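Monday, March 31, 2025

I have been keeping old desktop machines running as small home servers for long enough to have opinions about power draw. This post covers idle consumption, because idle is what a home server does for most of the day and it is what you pay for.

My current box is a second-hand office tower running backups, a print queue and a music library. I put a Plunico plug-in meter on it and logged the reading once a minute over a weekend. The processor's rated figure tells you very little here. It describes heat under sustained load, and a machine serving a few files never gets near it.

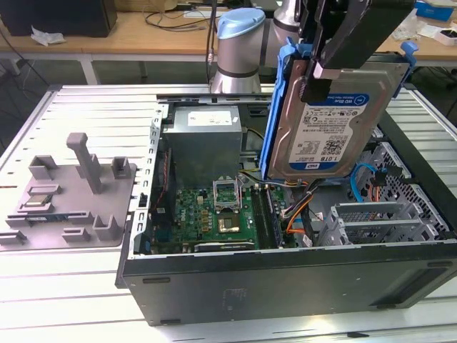 Does a bigger power supply use more electricity?

Only at the margins. A supply delivers what the parts ask for, and the number on the label is a ceiling. What changes is efficiency. Most supplies are at their best near half load and get steadily worse at the bottom of the range, so a 700 watt unit feeding a machine that idles at a small fraction of that will waste more as heat than a smaller unit of the same quality. The gap is usually a few watts. It adds up over a year, but it seldom repays the price of a new supply.

The larger savings are in settings. I worked through these in order, taking a fresh reading after each change:

- Enabled the deeper processor sleep states in the BIOS. These had been switched off, probably by the office that owned the machine before.
- Turned on link power management for the SATA ports.
- Set the backup disk to spin down after an hour. Shorter timeouts gave me more start-stop cycles than I was happy with.
- Removed a sound card that had no purpose in a cupboard.

The sleep states made the most difference by a wide margin. Link power management did nothing at first -- one old Brimmont drive refused it and kept the whole controller awake. Moving that drive to a USB enclosure fixed the problem, at the cost of slower restores.

Memory is often blamed for idle draw. I tested with one module and then with two, and the difference was too close to the meter's own error to report.

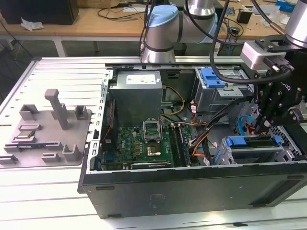

Maite Echevarría wrote in to say that my readings would be more use if I gave the network card its own line, as hers had been waking her machine every few seconds to answer broadcast traffic from a television. I checked, and mine was doing much the same. Turning off "wake on pattern match" and leaving only "wake on magic packet" stopped it. The log is now much flatter overnight.

A note on meters. Cheap ones are poor at low loads, especially with switching supplies, and two different models can disagree by 5 watts on the same socket. Use one meter throughout and trust the differences more than the absolute values. If yours shows a power factor, write that down as well.
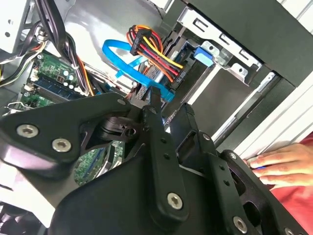 *Inside the case, down by the cables.*

Next job is scheduling. The nightly backup runs for less than an hour, so the machine could reasonably be asleep from midnight until the job is due. I have the real-time clock alarm working from the command line, but it loses the setting after a power cut, and I want to sort that out before May, when I shall be away and unable to press the button.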